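4.2 What the rules leave open

The Pendport guidelines, which we adopted in March at the request of our partners, contain 23 rules for recording manipulation work on soft goods. We followed all of them for the whole collection period. Our view at the end of it is less favorable than the one we held at the start, and this section sets out why.

Most of the rules concern what can be checked from a desk. Rule 4 asks for a named task sheet. Rule 9 asks that the joint limits be logged at the start of every session. Rules 11 to 15 deal with file naming, and they are good rules; we have no quarrel with them. But of the 700 episodes we recorded, only 556 were accepted by both reviewers (Vasseur and Huet), and we could not trace a single rejection to a broken rule. Every rejected episode was compliant. An audit based on the guidelines alone would have passed the full set.

The trouble starts with the word "graspable," which appears in rule 6 and is not defined there or anywhere else in the text. For a rigid part it is probably clear enough. For a sock it depends on how the fabric is lying, and a fold that one operator treats as a good edge is passed over by the next. Sabatier and Brunet, working from the same sheet, disagreed often enough that we stopped recording their disagreements separately and simply marked the episode as contested. An earlier comment on the draft by Pawłowska had raised this very point, and the answer she received was that operators would "converge with practice." Ours did not, at least not over the period we can report on.

Rule 17 is weaker still. It requires that "the workspace be free of items not needed for the current step." Taken literally, this forbids the sock task altogether, as the remaining socks have to lie somewhere while one of them is being clipped. The setup in Figure 2 shows the problem: one blue sock is on the clips of the hanger, another lies on the board partly under the right gripper, and the red and gray socks are side by side to the left of it. Are those four needed for the current step? Huet said yes, Vasseur said no, and the rule supports either reading. We asked the Durnik site how they handle it and were told that they treat the rule as satisfied if the sheet says so — in which case we wonder what it is for.

The same holds for the two-arm provisions. Rule 19 says that one arm must be "designated idle" whenever it is not in contact with an object. In hanging work an arm that touches nothing may still be waiting for its turn near the clips, or holding a position the other arm has to plan around. Calling it idle makes the log tidy and tells the reader less than an empty field would. 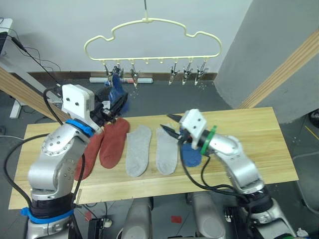
We do not argue for dropping the guidelines. A shared file layout saved us real time when we exchanged data with the Laryea site, and that part should stay. What we doubt is the claim, made in the preamble, that compliance is evidence of quality. Until rules 6, 17 and 19 are rewritten with soft goods in mind, we recommend that authors report the share of episodes accepted by reviewers next to the compliance score, and that readers give more weight to the first.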